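3.2 Case layout and order of removal

The towers in this part of the study came from the office lots that Takuton collected between the end of one lease cycle and February. All were business desktops of the kind bought in bulk, with a hinged or lift-off side panel and most internal parts held by clips. We chose them because they make up the larger share of what arrives at the Lammers sorting hall, and because the inside of one unit is close enough to the next that a worker can learn the layout in a morning.

Each unit was laid on its side with the panel off before any timing began. Working on an upright case was tried early on and dropped. Heavy parts such as the power supply then hang from their mounts as they come free, and two of the first boards were scratched in this way. With the case flat, the board faces up and every part can be lifted in roughly the same direction.

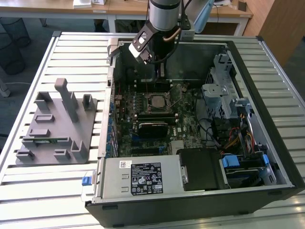 Why is the power supply taken out before the processor?
Its cables cross the board and the drive area, and once they are gone the remaining parts can be reached without pushing anything aside.

The removal order used for all units was as follows: main power cables, power supply, drives, memory, expansion cards if fitted, heatsink, processor, and last the board itself. Symonenko and Dmytriv drew up this order from notes kept at Lammers, where staff had settled on something close to it without writing it down. The one change we made was to move the drives ahead of the memory. In the older notes the drives were left until the board was out, but the data cables then had to be unplugged from the board end, and the small locking tabs on those plugs broke often enough to matter to buyers of the boards.

Cable handling took more time than we had expected. The bundles leading to the drive bays are stiff in cold rooms and spring back into the case when released. Workers at Lammers fold them over the outer rim and hold them there with a clothespin. We kept this practice and did not count the clothespin as a tool.

The latches differ more than the rest of the case does. Where the maker has colored the release points, new workers found them at once. Where the release is bare metal, they tended to reach for a screwdriver first, and some mounts were bent before the latch was noticed. D'Amico recorded these cases separately and they are discussed in Section 4.

3.3 Access to the socket and memory

The processor is worth the most by weight of any part in the case and is also the easiest to spoil. We treated the space around the socket as the limiting factor in the whole sequence. On the boards studied, memory slots stand close by, and a module left in place narrows the room for fingers on that side. For this reason memory always came out first, even in units where the processor could have been reached without it. 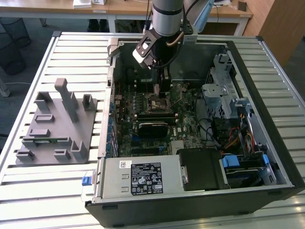
Figure 2. Open tower lying on its side, with the processor socket and two banks of memory slots on the board.

Memory modules were released by pressing both end clips outward and lifting straight up. Pulling one end first is quicker but can crack the clip at the other end, and a board with a cracked clip is graded down at resale. After removal the modules went into Skamar trays, sorted by length only. Sorting by capacity was left for the bench, where the labels can be read under a lamp.

The heatsink was turned slightly before lifting. Old thermal paste can hold the processor to the underside of the heatsink strongly enough to draw it out of a closed socket – this happened in 2 units, both with pins on the processor side, and both processors were lost. From then on Bilyk had each heatsink warmed for 40 seconds before it was turned. No further processors were lost.

Boards were then unscrewed and slid away from the rear panel. The ports sit in a thin metal shield there, and its spring fingers catch on the sockets if the board is lifted too early. A shift of 65 units was enough for the workers to do this step by feel.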